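Forklow brings back its butterfly wallpaper

A wallpaper that Forklow stopped making when its old printing room closed is going back on sale in May, in the same pink and with the same large butterflies and moths. The company, which has 18 employees and works out of the former Krishnan warehouse by the rail yard, said it has printed 2,219 rolls for the first run.

Satish Marar, who manages the print floor, said the decision came after requests from people who had the paper in a bedroom or a hallway and needed more of it. Some had a leak to repair. Others had knocked out a closet and were left with a bare strip of wall.

"They would mail us a scrap the size of a playing card and ask if we had a roll in the back," Marar said. "We never did. The last of it went out the door years ago."

The pattern mixes butterflies with open wings and moths with feathered antennae, drawn large and outlined in dark plum. The wings carry eyespots and stripes, and the colors run from orange and peach through pink and lavender to a deep purple. Leonora Dizon made the original drawings when she was a staff designer. She is retired now but agreed to check the new proofs.

Dizon said she started with a sheet of moths because she found them more fun to draw, and was asked to add butterflies so that the paper would sell. She kept the moths big anyway. A few of the bodies look a little like faces when seen from across a room, and she said customers have asked her about that more than anything else.

"I get asked if I meant it," she said. "I was looking at real moths, and plenty of them have markings like that. I didn't take it out."

The first proofs were not right. The pink was too cool and the dark outlines had spread, so that the fine lines in the antennae filled in. Dizon sent them back twice. Marar's crew changed to a smoother base paper from Sekton and slowed the press, and the third set was approved. Work on the proofs took 6 months in all, longer than the company had planned.

The old printing films could not be used. They had been stored flat in a damp room and several had stuck together. Narayanan Rodrigues, the studio's prepress technician, scanned a full uncut roll that a customer in the next county lent the company, then redrew the edges of each insect by hand on a tablet. He left out one thing, a small gap in a wing edge that appeared on every repeat of the old paper and was the result of a scratch on the film.

Rodrigues said that two people have already asked for the scratch back. The company does not plan to add it.

The repeat is a large one, and anyone ordering for a small room should expect some waste. Forklow suggests measuring the full height of the wall at both ends and adding one repeat to each drop before working out how many rolls to buy. Rolls from one order will be taken from the same batch where possible. Shoppers who come back for more later are asked to bring the label from the first roll, which has the batch number on it.

Chandrasekhar Poduval, a paperhanger who has put up several test rooms for the company, said the pattern is easier to match than it looks. Each insect is big enough that a bad seam shows right away, while the paper can still be moved. He starts from the most visible corner and works outward in both directions, which leaves the mismatch over a door.

He had more to say about covering three walls or four. Most of the samples he has hung were on a single wall, with plain paint for the others, and Forklow's own brochure shows it that way. Poduval prefers it all the way around.

"On one wall it looks like a poster," he said. "Take it around the corner and the room makes sense. But you have to like pink."

The paper is sold unpasted. Poduval used Fultudex paste in the test rooms, rolled on the wall, and said the paper needed no soaking. He advised keeping paste off the printed side, and wiping any that gets there with a clean sponge before moving on to the next drop. New drywall should be primed first. Old wallpaper should come off, even when it is sound, as the lighter parts of the pink will show a dark pattern underneath.

The price will be set closer to the sale date. Marar said it would be in line with the studio's other large prints. A sample sheet can be picked up at the front counter, and the company will mail one to anybody who writes in. It has sent out over 700 since the reissue was announced, many of them to people who never saw the first version.

One of the earliest requests came from Vangelis Koutsoukos, who runs a barbershop on the same block and had the paper in his waiting area until the building was rewired. He kept part of a roll in the basement and had been using it to line drawers. He has ordered enough for the waiting area and for the back hall, which used to be green.

"My customers still call it the butterfly shop," Koutsoukos said. "There haven't been butterflies in here since they pulled the wiring out. Now I can stop explaining."

Dizon said she plans to visit the shop once the paper is up. She has none of it in her own home. She lives in an apartment with white walls and a lot of bookshelves, and said that after two years of drawing the pattern she wanted something quiet to look at. She does have a framed proof in the hallway, from the first press run, with the colors slightly out of line.

Forklow is also looking at which of its older designs might follow. Marar named a fern print and a narrow stripe as the likeliest, as the films for both are in better shape. No date has been given for either one. A lilac version of the butterfly paper was tried during proofing but dropped when the orange wings looked muddy against it.

The front counter is open from 10 a.m. to 4 p.m. and closes for an hour at lunch. Parking is on the rail yard side of the building. Orders placed before the sale date will be filled in the order they come in, and customers may pick up their rolls or have them shipped in boxes of two.
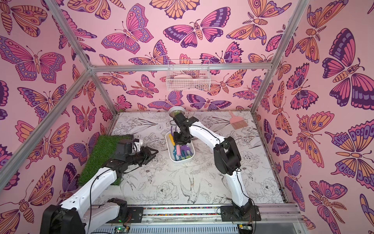
Leftover lengths from the test rooms will be sold at the counter as well, at a lower price and with no returns. Marar said most are long enough for a closet door or the back of a bookcase.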